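Search entries
Type to search

Workshop notebook, small goods bench
December 2025
Reading time: 2 min

Continued from the Okoth sheet. Today only the card holders, the wallets wait until the Prarell thread is here.

The blue holder is the one I want to use as reference for the Brirura order (56 pieces first, then 195 if they like it). I opened it flat to look at the stitching and at how the sleeves behave at the fold. My notes from April say that the sleeves on the old pattern pushed the cover open, and I want to compare.
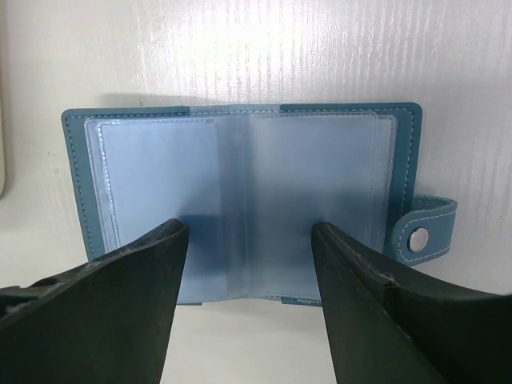
Blue holder open, stitched flap on each side, sleeves in two stacks.

Flaps: I like the light stitching on the teal, it is easy to check by eye. The stitch line follows the round corner, and this is the place where our own samples go wrong. I must make the corner template again, a little bigger radius.

Sleeves: the layers are not exactly one on top of the other. For me this is acceptable, but I will ask Brirura if they want it more even. Soft creases at the fold too. To decide: do we crease the spine before we put in the sleeves, or after? I think before. Last batch was after and I was not happy.

Material: the Omier sheets are enough for more than 800 flaps, so no new order this month. Please do not cut from the roll behind the door, it is a different shade.

For the tray: long side goes diagonal on the table, dark insert at the far end. Keep this position also for the next samples, so we can compare later.

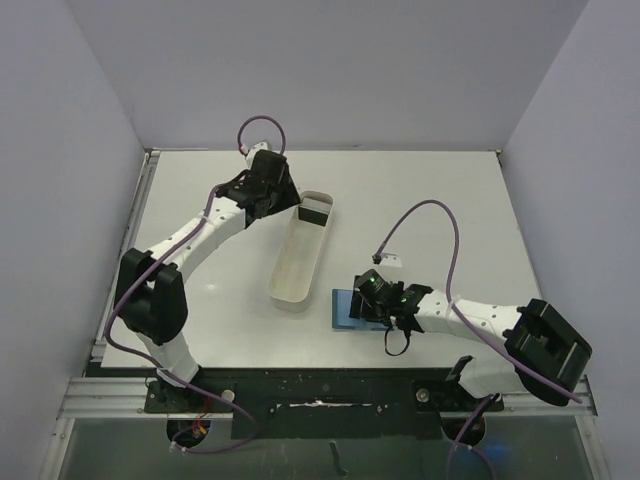 Table with the white tray in the middle, blue block to the right of it.

Still open:
- new corner template
- write to Brirura about the sleeves
- needle size for Prarell thread, the packet has no number
- fold test, 4000 times, ask for the machine time first

I did not start the edge paint.

Recent entries
Okoth sheet, first cuts
Edge paint, drying notes
Thread colors for teal
Old pattern, sleeve problem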